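About Ralo

Ralo is a small refurbishment workshop on the edge of Dalholm, and we take old office computers apart so that the good bits can be used again. We started with 2 benches, a kettle and a van that didn't like hills. Last year 1,624 computers came through our doors, most of them from schools, surgeries and council offices within an afternoon's drive of here, and a great many of their parts are now working away happily in somebody else's machine.

People who come to see us nearly always want to hear about the robot cell, so we've given it most of this page (do skip down to the end if you only want to know how to visit!).

The cell and how we look after it

The cell lives in the back workshop and its job is hard drives. It takes them out of desktop towers and sets them in a fixture, ready for someone to book them in and wipe them. Emilian Costache built it up with us from the first bolt and still looks after it, and if you ring and he doesn't answer he is probably underneath the table with a torch in his teeth.

Setting up for the day takes 23 minutes when all goes well. The arm is switched on first and left to run through its slow warm-up moves while we wipe down the worktable and brush any crumbs of plastic out of the slats. Then the fixture is checked. We push each block with a thumb, and if one gives at all, it comes off, gets cleaned underneath and goes back on with fresh screws. A loose block was behind the worst fortnight we ever had, when every drive went in slightly crooked and we blamed the software, the floor, the weather and each other before anyone thought to try a spanner.

After that comes the gripper. The fingers wear at the tips, a little at a time, so we keep a spare pair in the drawer and swap them when the marks get deep enough to catch a fingernail. Emilian likes to close them on a scrap drive and give it a good tug, and he has never been persuaded that a gentler test would do.

Teaching the cell a new model of computer is the long job, and the one we enjoy most. Every maker has its own idea of how a drive ought to be held in, and some changed their minds from one year to the next. The tower goes on its side with the panel off, and we move the arm through the whole job at a crawl, stopping wherever it comes near something it shouldn't.
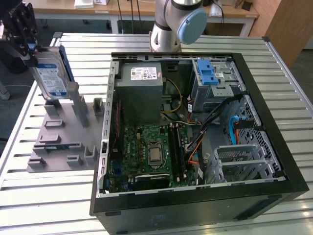

Cables are the thing to watch. They spring about, they never lie the same way in any two machines, and one caught on a finger can spoil a perfectly good morning. We go over the route again and again at low speed, nudging a point up a touch or back a touch, and only when it has gone through cleanly with several towers of the same kind do we let it run at its proper pace. Our notebook of these settings has reached page 101, with a tea ring on most of them.

Repairs we do ourselves wherever we can. Macedo, the engineering shop across the yard, makes us new fixture blocks when the old ones get chewed, and is very patient about drawings done on the backs of envelopes. Each August we shut the cell down for a proper service, with every cable unplugged, looked over and put back.

Coming to see us

You'll find us at the bottom of Tokovgate, through the wide doors next to the tyre place. Visitors are welcome most mornings from ten, school groups too, though please ring first so that we can clear a bit of floor. If you have old computers to pass on, bring them along with their leads, and we'll help you carry them in.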